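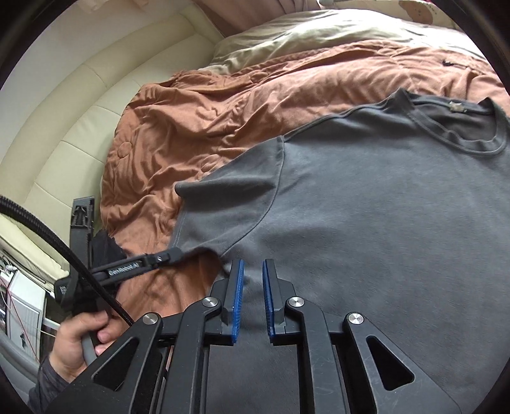
According to one reader in Brikthorpe, a machine that folds a T-shirt faster than you do has earned its spot in the bedroom, and rules about it are fussing. I don't buy it. Speed is the number sellers love to print. Ask for the others.

The Zoltero leaflet brags of 3,181 shirts folded. Folded where? On a bare, hard table, if you read the small type. A bed gives under the cloth and a satiny cover slides, so I'd want a figure for that too, with the failed tries left in.

Until I see one, these are the house rules:

Close zippers and empty pockets before anything with jaws comes near the laundry.

Spread the shirt flat, neckline one way, hem the other. Smooth the sleeves by hand.

Keep fingers out from between the pads, even with a hand-held gripper. "Soft grip" on a box is a sales phrase. Ask which safety standard was tested, and on which model.

Run cables where no one will step on them.

Try any new gripper on an old rag first. Check the cloth for snags under a good lamp.

Wipe the pads every 48 shirts or so. Lint builds up and the grip changes.

Knits you care about, fold yourself.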